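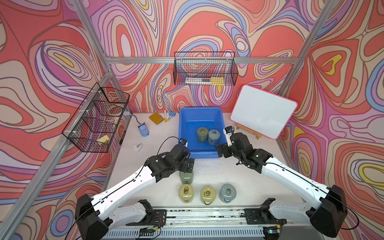
The weights and their blue tub, with the wallpaper going strong behind them

Welcome to the weights page! I have been promising to put these up since August, and I'm happy to say the Irlow gallery finally has its corner for the small things, the ones you walk right past on your way to something bigger. There are only two pictures so far, so take your time with them, and scroll slowly if your connection is anything like mine.

I'll start with the weights, which I have grown very fond of. There's a pale yellow-green one, a plain yellow one, a couple in blue-grey shades, a darker grey-green, and the green one that's up off the table. Each color seems to have been mixed with a little bit of grey or cream in it, the way old kitchen canisters used to be, and the brass-colored rings on the front row set them off beautifully. I do love a thing with a ring on top - it makes you want to pick it up and put it somewhere else, and I suppose that is just what a tub is for.

The tub is as blue as a tub can be, with nice sloped sides. I always tell people that a bright container is worth having for any set of small heavy things, and that it should live in the middle of the table, where everything can be reached from either side. My own set at home (a good deal plainer than this one, I'm sorry to say) came in a cardboard box from a shop in Wostdale, and the bottom gave out before the first winter was over.

And then the wallpaper! Coral, lavender, sky blue, cream, and those little patches of yellow, all going around and around like the lines on a hiking map. A friend thought it was too much. I could look at it all afternoon, and I think the soft colors of the weights look all the better for having it there.

The next one is for everybody who likes stationery and desk things as much as I do. It's the little whiteboard with the hot pink edge, sitting in the groove of its pale wooden stand. You can make out the name "Marieo" on the wood in golden-brown script, and a few faint dark smudges up near the corner of the board.

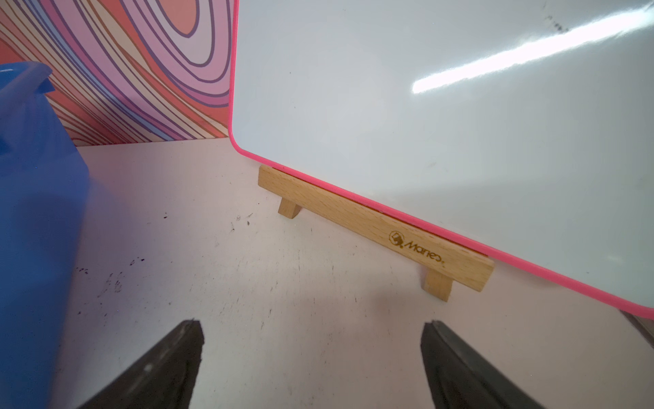 Coming to this page next

More small things, as soon as I've sorted through the box. Please do stop back, and sign the guestbook on your way out if you have a minute.

Last updated Sep 2, 1999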